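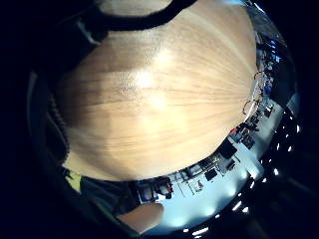 Wood grain, glare and, at the bottom, a finger: a fisheye view from the hand-held gripper at Sanport.

Wulan Simanjuntak has a rule for new hires on the perception team, and it is that they may not say the word "just" for a month. You can't just filter it. You can't just retrain. Deepak Nautiyal, who broke the rule on his first morning, is now in his third year and says the month has technically never ended.

The two of them look after Bultar, the software at Sanport that takes video from a hand-held gripper and works out where the gripper was in the room, moment by moment, so that a robot arm can later be taught the same motion. It sits between the people who do the demonstrating and the people who do the training, and it gets blamed by both.

"We're the post office," Simanjuntak says. "If the letter's late, it's us. If the letter's rude, somehow also us."

I had asked them to talk about what goes wrong. They cleared the afternoon.

The trouble starts with tables. A tracker of this kind finds small distinctive points in each image and follows them to the next one, and from the way they shift it figures out how the camera moved. Corners are good. Clutter is wonderful. A big sheet of varnished wood, seen through a lens that bends everything, is a miserable thing to be handed.

"People look at wood grain and think, great, texture," Nautiyal says. "And it is texture! It's the same texture, again and again, in long lines. You can slide along the grain and the tracker is perfectly happy that nothing has happened. It's like navigating by corduroy."

Then there is the glare. A reflection on a glossy surface is bright, sharp and easy to find, which makes it attractive to a piece of software that has been told to look for things that are bright, sharp and easy to find. The reflection also moves when the camera moves, though by the wrong amount.

"For one whole August, Bultar's favorite landmark was a lamp," Simanjuntak says. "It wasn't even the lamp. It was the lamp's opinion of the table."

The fix, as far as there is one, lives around the rim. With a lens this wide, a curved strip of the room usually survives at the edge even when a surface takes up the middle: desks, screens, chairs, a row of ceiling lights. It is stretched and squeezed and sometimes upside down, and Nautiyal loves it without reservation.

"That strip is where the information is. The older version threw it away. Somebody had set a mask that cut off the outer part of the picture, on the theory that it was too distorted to be useful. I found the line in the code. There was a comment next to it that said 'cleaner.'"

Did he ever find out who wrote it?

"I did," says Simanjuntak. It was her.

Putting the rim back meant redoing the lens model, which had been calibrated with great care in the center and with great optimism everywhere else. It took them 5 tries. Yung-ching Wan, who runs the planning side, remembers the fourth mainly for a robot arm that approached every cup as if it had been told something upsetting about it.

"The paths were smooth," Wan says. "I want that on the record. They were smooth paths to the wrong place."

The team now tests each release against 1279 recorded clips, a set known internally as the drawer. Clips go in when they have broken something. Of these, 125 are marked as bad enough that Bultar is allowed to give up on them, and giving up is a feature Simanjuntak is prouder of than most. The old version never gave up. It would lose its place, guess, and pass the guess along with a confidence score that she describes as "a young man's."

These days it reports that it is lost and the clip gets set aside. The training people at Hatevbridge, who use the output, complained that they were receiving less data. Then they complained less. She takes that as a compliment, there having been no other kind.

Fingers remain a problem. They wander in at the edge, they have creases and outlines a tracker can grab, and they travel with the camera, so to the software they are the one part of the world that is standing still. Bultar has a small network whose only job is to find skin and sleeves and ignore them. Nautiyal calls it the bouncer. It recently refused entry to a beige filing cabinet.

"We're retraining it," he says.

"He wanted to say 'just,'" says Simanjuntak.

Next on the list is a viewer that lets the demonstrators see, before they put the gripper down, whether the clip could be tracked. At the moment they find out the next day, by email, in a tone that Wan feels could be improved. A first version exists. It has a green light and a red light, and so far the main request from users has been for a light in between.

Nautiyal has said no to that twice. He expects to be building it by the end of the month.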